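Workshop Tips: When the Two-Arm Robot Stops With Its Hands Over the Rollers

Updated Mon 28 April. The part about the hand rollers is new, and I corrected one mistake in the part about restarting.

Many small workshops now have a robot near a conveyor, and the book which comes with the robot is thick and the book which comes with the conveyor is thin. Neither book speaks much about the other machine. We at Dorko had to learn the middle part by ourselves, and one time we learned it with a bruised wrist. I write down what we do now. It is for people who work with bottles, jars, cartons and other light goods on rollers, but I think most of it is good for any small line.

What happened

Our line sorts returned drink bottles at the Indov shop. The robot is a Brotent with two arms, and the rollers are from Arnardóttir. In September it stopped in the middle of a pick. The lamp was yellow, the arms were up, and the hands were open over the rollers. My colleague Venkatesh Shetty saw that a bottle was lying a little too far away, so he leaned in and pushed it back toward the hands with two fingers. The robot was not in a fault. It was waiting. The camera found the bottle again, the program continued, and the right arm came down on his wrist.

The speed was low and he had only a bruise. He went home at the normal time. But I have thought about it often, and I was standing next to him and did not say one word to stop him. I would have done the same thing.

A yellow lamp on our machine can mean two different things. It can mean "I have an error and I need a person," and it can mean "I see nothing to pick, I will try again in 30 seconds." From outside they look exactly the same. If your machine has the same habit, change the lamp setting today, before you read the rest. We made waiting into a blinking blue and left yellow for errors only. It took Venkatesh less than one coffee.

Before you put your hand in

Read the screen, not the lamp. The screen says WAIT or it says FAULT. If it says anything else, treat it like WAIT.

Press the stop button also when the robot is already still. It feels silly the first week.

Stop the rollers separately. On many lines the robot stop does not stop the conveyor, and on ours it did not. We found this by reading the wiring drawing, but you can find it by pressing the button with nothing on the rollers and watching.

Take off gloves with loose cuffs, and tie up long sleeves. Rollers that stand close together look harmless. The place where a thing goes in is at the end, where the last roller meets the side rail, and at the place where one conveyor passes under another one.

Say it loud. We say "hand in" and "hand out." The second person repeats it. When you are alone in the shop, you do not put your hand in, you use the stick.

The stick is a broom handle with a rubber door stop screwed on the end. Ours is painted red, and it hangs on the post and not in the cupboard. A stick in the cupboard is not used by anybody.

Look at where the arms are hanging

An arm that has stopped high can still come down. On some robots the brakes hold when the power is off, and on some old ones the arm sinks slowly. Try yours: park it high over an empty conveyor, cut the power, and put a strip of tape on the post next to the fingertips. Come back after lunch. If the tape and the fingertips do not agree any more, you need a block of wood under the arm each time you go in. Cut two blocks, one for each arm, and write on them what they are for, or they will be used to hold a door.

Look at the fingers too. An open hand is wider than you remember, and the thumb sticks out toward the middle, where your own arm wants to go.

We now try each change in the simulator before it goes to the line. The practice cell there has the two arms, the blue rails and the magenta bins. 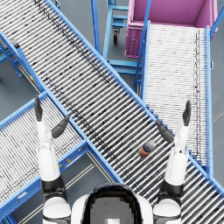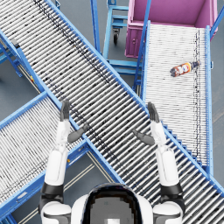
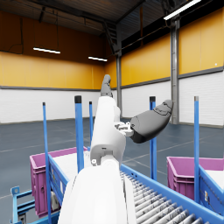
A lost bottle is the most common reason that somebody wants to reach in, so we started to practice with lost bottles on purpose. You put the bottle in a bad place and see what the robot does, and you let it do this many times while you eat your sandwich. The easy case is a bottle on the main rollers between the two grippers, like in the first picture. The case which caught Venkatesh is more like the second one, where the bottle lies on the right conveyor and neither hand can get to it. A robot in this position should give an error and stay in error. Ours was set to wait and look again, without any limit, and it was the same in the simulator when we finally asked it the question. We could have found it in one afternoon for free.

Give the waiting an end. We let the robot look again two times, and then it goes to FAULT and the rollers stop also. Some people will complain that the line stands still more often. It does. In the first week it stopped so often that I almost changed it back, and then we found that half of the stops came from one bent side guide, which we had been helping with our fingers every day without thinking.

Bottles on crossing conveyors

If your line has one conveyor crossing over another, clean the crossing first and the rest afterward. Sugar from the drinks goes down between the rollers and makes the lower line sticky, and a bottle that should roll gently will stand still and then jump. Warm water with a little dish soap, a long bottle brush, and then a dry cloth. No oil. I know it is tempting.

A bottle which lies a little diagonally will turn more as it travels. If your robot likes it straight, do not teach the robot all the angles, put a soft guide before the pick place. We used a strip of old yoga mat, 200 mm long, held with two clamps. It is ugly, but it has worked since the autumn and it can be washed.

Half-full bottles are the worst. The liquid runs to one side, and the bottle rocks and the camera loses it. Take them out by hand at the beginning of the line, where there is no robot. We have a bucket there.

Keep the floor around the line open. We want 600 mm free on the side where a person stands, with no carts and no bins. We painted a line on the floor for it. Carts with wheels come over the line anyway, so put the brake on, or take away the cart.

The hand rollers

If you have a short piece of conveyor without a motor, do not believe that it is safe only for this reason. A full bin at the high end can push everything down when one bottle is removed at the low end. Åsmund Boström from the shop across the yard had a whole row of jars come down on him like this. He was holding the first one and smiling at me.

Put a simple wooden stop in the middle, one that you lift with your hand. When you clear a jam, the stop is down. After you are finished and standing back, lift it.

How to start again

Here was my mistake in the older version of this page. I wrote that you start the rollers first and the robot second. Two readers wrote to me that this is wrong for a line like ours, and they are right, thank you. If the rollers run first, bottles collect under the arms and the robot wakes up to a pile. The order we use now:

Hands out, stick back on its hook, blocks out.
One person walks around the whole line and looks also under it.
Clear the fault on the screen, and read it aloud before you clear it.
Send the robot to its home position at slow speed. Watch the elbows and not the fingers. The elbows go to places you did not expect.
Start the rollers, slow if you have slow.
Stay for the first ten bottles.

If the same fault comes back inside one hour, do not clear it again. Write it on the paper and call the person who takes care of the machine — in our case me, and I prefer to be called.

The paper

We have a school notebook hanging on a string. Each stop gets one line: the time, the word on the screen, where the bottle was, and who went in. Please do not make a nice form with many boxes. We made one, and it stayed empty for a month. The column "where the bottle was" has been the most useful. People draw a small cross on a small sketch of the rollers, and after some weeks you see the crosses sitting together in one place, and there you go with the screwdriver.

What to check on the first working day of the month

Press each stop button, one after another, with the robot moving at slow speed. Do not forget the one behind the bins that is always dusty.
Pull gently at each finger of each hand. There should be no click.
Spin some rollers by hand with the power off. A roller that makes noise gets a piece of tape, and it is changed on Friday.
Look if the lamp colors on the paper are still the lamp colors on the machine. After a software update ours went back to yellow for everything, and it was pure luck that Venkatesh looked up.

If your robot has a different way to say that it is waiting, please write to me and tell me the make and what the lamp does. I am making a list for the next update of this page.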